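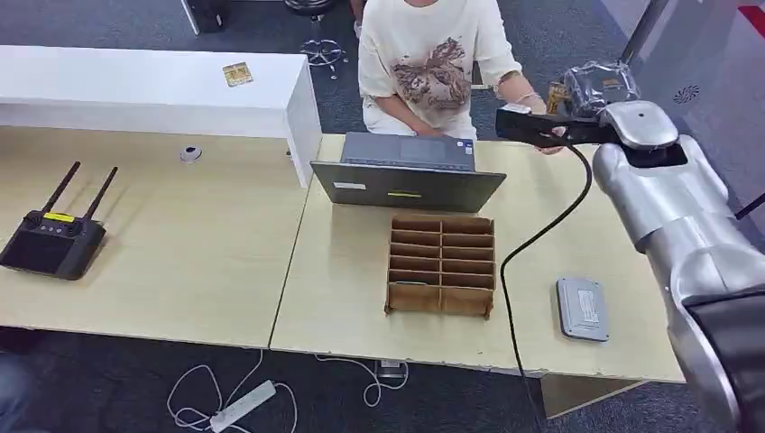 Packing bench: dividers, desks and cards

The packing bench at Trusness is two light wooden desks pushed together. This page gives short notes on the items and materials in use. It is meant for those who order the stock and for anyone setting up a similar bench at the Ashworth site.

Divider, brown cardboard. Open top, two columns by six rows. The partitions are thin card and slot into one another, so a damaged strip can be replaced without scrapping the unit. Dividers are kept in the centre of the right-hand desk, in front of the laptop, and filled from the back row forwards. Flesmont supplies them flat in bundles of 22. Assembly takes over 3 minutes if the slots have been cut tight; reject any that need force.

Clear wrapping. Crinkled film marks easily but is acceptable for items that will stand upright in a compartment. Labels go on the outside of the film, never beneath it. Offcuts go in the Wastier bin under the window, separate from the cardboard.
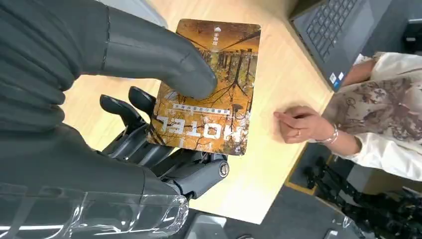
Words and captions: Kavitha Kulkarni
Bench notes: Roy Mapplebeck

Hotel card, autumn forest design. Orange, amber and brown print with a small white logo near one end and the word HOTEL in large white capitals near the other. A thin line of Chinese characters runs next to the capitals. Rounded corners, slightly glossy finish.

Gloss stock shows finger marks under the bench lamp. Hold by the edges where possible and wipe with a dry cloth before sorting. Cards are sorted by design first, then by condition, and all stand the same way up in the divider. Bent corners go to Derek Tapley for a decision.

The next set of pictures, due in May, will cover outer cartons and tape. Corrections to the divider notes should go to Roy before then, with the bundle number from the Flesmont delivery slip.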